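Werkstattbuch, Donnerstag, nachmittags

Heute wieder am Geschirr gearbeitet. Es geht um die Frage, ob die runden Teller dicht an dicht im Abtropfgestell stehen können, ohne dass die Ränder leiden. Ye-rin Kong hat die Teller aus dem Karton von Plirna mitgebracht, ich habe sie am Vormittag gespült und die Aufkleber entfernt. Ein Aufkleber wollte nicht weg, dort habe ich Speiseöl genommen und zehn Minuten gewartet.

Das Gestell steht hinten in der Mitte vor der roten Wand. Wir benutzen nur die obere Etage. Die untere bleibt frei, so kann ich besser sehen, ob Wasser auf den Boden tropft.

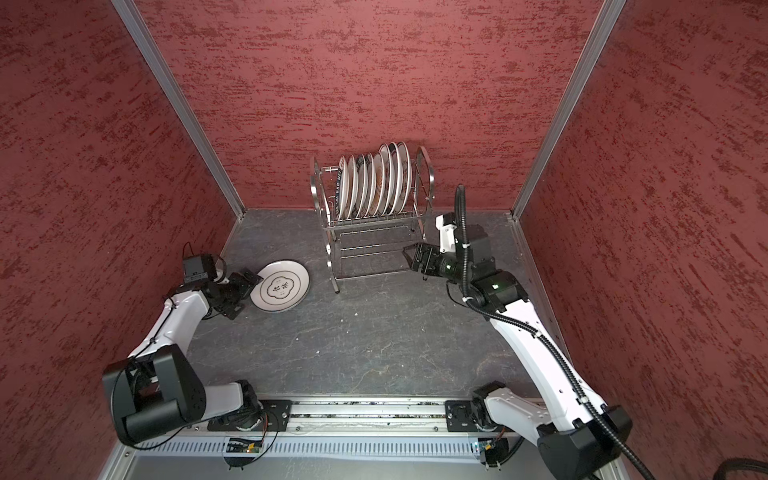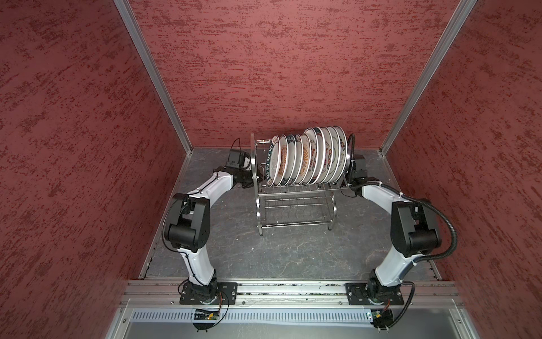

Gestell an der Rückwand, obere Etage: im ersten Bild neun Teller, im zweiten zehn. Untere Etage in beiden leer.

Mit neun Tellern finde ich die Reihe noch bequem, man kommt mit den Fingern dazwischen. Mit zehn muss man den Nachbarn ein wenig festhalten. Ye-rin meint, dass man sich daran gewöhnt. Ich bin nicht überzeugt und möchte es nächste Woche mit den dickeren Tellern von Pathak vergleichen.

Zum Dekor: Die Schrift "HAO CHI HAO" auf dem dunklen türkisfarbenen Rand ist gut zu lesen, auch wenn der Teller schräg steht. Für die Ablage im Schrank wäre es praktisch, alle Teller mit der gleichen Seite nach links zu stellen - dann muss man beim Ausräumen keinen umdrehen.

Noch zu machen:
Boden wischen, es liegt Staub darauf.
Gestell unter den Füßen kontrollieren, ob es Kratzer gibt.
Bei Birneo fragen, ob es dieses Gestell auch etwas breiter gibt.
Den Karton nicht wegwerfen - Ye-rin braucht ihn noch für den Rücktransport.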